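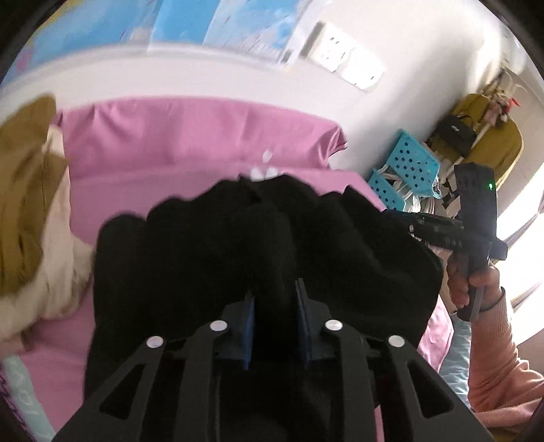

Attachment 1: black garment on the bed, pink cover under it

Ticket: Black item leaves dark fluff on pink bed cover
Product: Zemico bed cover, pink
Status: Waiting for customer

Customer, 8:10
Hello. I fold my laundry on the bed, and every time I put this big black garment on the pink cover, I find dark fluff on it later. I bought the garment in December from Diketti. I washed it 5 times already, alone, inside out. The cover I washed two times. The fluff is less but it does not stop. Please tell me which of the two is the problem. Also I would like to know if the small white mark near the top of the garment, with three petal shapes, can take a warm wash. I do not want to damage it.

Mamstead Textile Help, 9:35
Thank you for the photo. Please do this test: rub a dry white cloth on the black fabric, then a damp one. Fluff on the dry cloth means loose fibers. Color on the damp cloth means the dye is not fixed. For the mark, please stay with cold water until we know what it is made of.

Customer, 18:20
I did the test. Dry cloth: many short black fibers. Damp cloth: the same fibers, no color that I can see. I repeated it on the inside, same result.

Mamstead Textile Help, 18:50
Then it is loose fibers and the cover is fine. Please shake the garment outside, and run the dryer on no heat for 6 minutes with the filter clean. Fold it on an old sheet for now. Write to us after the next wash and we will keep the ticket open.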